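Speaker notes: Who Cleans the Room? Faith, fairness and the ethical hotel label

Adult forum, after the second service. Allow 40 minutes plus questions. Handouts are on the back table. Leave the heating alone, it takes the whole hour to change anything.

Opening

Start with the booking form. Most of us have filled in one of these for the regional gathering in January. Near the bottom there was a tick box: "I would prefer accommodation with a fair work certification." Ask for hands. Who ticked it? Who knows what it meant?

Don't embarrass anyone. I ticked it too, and I had no idea.

Say plainly where I stand. I think churches have got into the habit of buying our way out of awkward questions. Somebody sells a label, we pay a bit extra for it, and the subject is closed. I'd like to open it again. I'm not telling people to boycott anything, and I don't have a better label in my pocket.

Part one: what the label says

The hotel we used carries the Goladex mark. Goladex is a private firm that certifies hotels and conference centres. The hotel pays to be assessed. I read the standard over a couple of evenings. It runs to 52 pages, and nine of those deal with the people who work there. The rest covers energy, water, purchasing, signage and how the logo may be used.

Pause here. Let them do the sum.

Of the nine pages, a good part is about having policies. A policy on harassment, a policy on breaks, a policy on grievances. The assessor checks that the policy exists and that staff have signed to say they've read it. I could find no requirement that the assessor speak with a housekeeper alone. It may be done anyway. The standard doesn't ask for it.

Be fair: some of the policies are good ones. A written grievance process beats none. People who have worked in places without one will say so, and they'll be right.

Part two: the contractor question

Slow down, this is the bit people lose.

The rooms at our hotel are cleaned by a contractor, Emeck. The hotel is certified. Emeck is not, and doesn't have to be. Under the standard, contracted labour is "encouraged to align." I wrote to Goladex asking what that means in practice and got a friendly reply with a brochure attached. I wrote again and got the same brochure.

So the person at the front desk is covered by the thing we ticked the box for. The person who strips the bed may not be. And it was the second person most of us had in mind when we ticked it.

Likely objection: "But surely the hotel wouldn't hire a bad contractor." Maybe so. I have no evidence that Emeck treats anyone badly, and I want that said out loud so it doesn't go around the parish as a rumour. My complaint is that we were told we'd know, and we don't know.

Part three: the readings

Leviticus 19:13. The wages of a labourer shall not remain with you until morning. Read it aloud, then read it again.

Notice how ordinary it is. There's a worker, there's money owed, and there's a deadline. No mention of the employer's values.

James 5:4 next. The wages kept back from the workers who mowed your fields cry out. Most sermons I've heard on this go straight to the very rich, which is comfortable for the rest of us. Ask the room: who counts as the owner of the field when a thing is bought by the night, through a booking site, with a group discount we pushed for?

That last point will sting, and it should. We did push for it. Our planning group got the rate down and there was clapping when it was announced. I clapped.

Don't overreach with scripture here. James wasn't writing about subcontracting. If someone says I'm stretching it, agree that there's a stretch and ask how far is too far.

Part four: the Matić report

Some will have seen the Matić report passed around by email. It's a short study from a faith-based consultancy and it's very enthusiastic about labels. It surveyed 2780 church members and found strong support for "values-led travel."

I have trouble with it. The question was whether people would like to stay somewhere that treats workers well. Of course they would. I'd like to meet the ones who said no. Nowhere does it ask whether they'd pay more, or how much, or whether they'd share a room so the budget could stretch. And no hotel workers were surveyed at all.

Still, don't sneer. The people who forwarded it meant well, and a few of them are sitting here.

Part five: what Kekasberg did

Kekasberg is the retreat house up the valley that closed its guest wing and reopened it on a different footing. They have 32 beds. They dropped their certification, hired the cleaners directly and posted the pay rates on the wall in the entry. Guests make their own beds on the last morning.

I like it. I also have doubts. It's small, it had a bequest behind it, and it's full most weekends of people like us. I asked whether the cleaners had been in on the decision and was told they were "consulted," a word I've used myself when I meant that I'd already made up my mind.

If time is short, cut the bequest and go straight to the pay rates.

Part six: questions to put to any venue

Read these slowly, they're on the handout too.

Who employs the people who clean the rooms? How many rooms is one person expected to finish in a shift? Are they paid for the time it takes if they run over? Can we see that in writing before we sign?

A venue may refuse to answer. Then we'll have to decide whether we meant it.

Discussion in pairs, ten minutes. Bring them back before the coffee runs out. Close with the prayer on the green sheet, not the one in the bulletin.

Last slide, leave it up during questions.
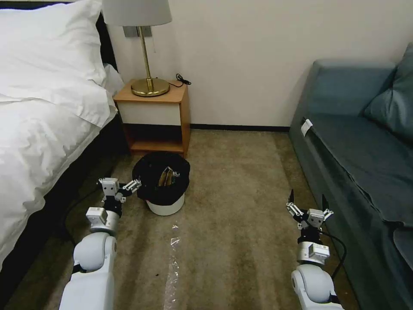
Slide 14. Room with bed, wooden nightstand and sofa.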